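I see Namutholm is relaunching its modern languages degree in August. New name, new web page, a lot of talk about "global readiness". I've read the page twice and still can't work out who teaches what.

The old version listed Slovak, Portuguese and Finnish as full subjects. The new one calls them "language pathways". I asked the admissions desk what a pathway is. They sent me a link to the page I'd asked about.

Here's the bit that bothers me. Course code 2502 used to be a translation seminar, two hours a week with a tutor. It now says "supported independent practice through Ravix". Ravix is an app.
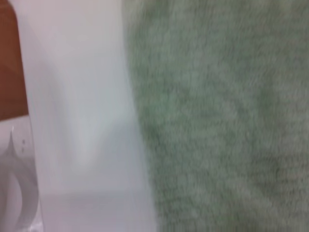 I have used Ravix. It's fine for learning the names of vegetables. It marked me wrong for a perfectly ordinary Slovak word order and then gave me a badge. Would you pay a year's fees for that?

To be fair, the reading list is decent and Krajčí is still on it, which I didn't expect. Whether anyone will be paid to discuss it with students is another matter.

They also promise a term abroad at Ponine. Look at the small print - 12 places, shared across the whole faculty, "subject to partner capacity". Last year's page had the same promise with no number on it at all, so I suppose that's progress of a sort.

Guoqing Yuan taught the evening Mandarin group there for years and his name has gone from the staff list. No notice, no thank you. I'm told the group is "under review". I've heard that phrase before, usually a few months before a room gets turned into something else.

If you're thinking of applying, ask them how many hours you'll spend with a teacher in the room. Get the answer in writing. I asked at 10 in the morning and I'm still waiting.

Comments

marit_k
Did the old degree. The seminar was the only reason I can still translate anything.

Tobble
Bit harsh on Ravix? My daughter likes it.

oldgrammarian
Likes it, yes. Can she order a coffee?

P. Lunn
Is the Mandarin group definitely stopping? I'd paid a deposit.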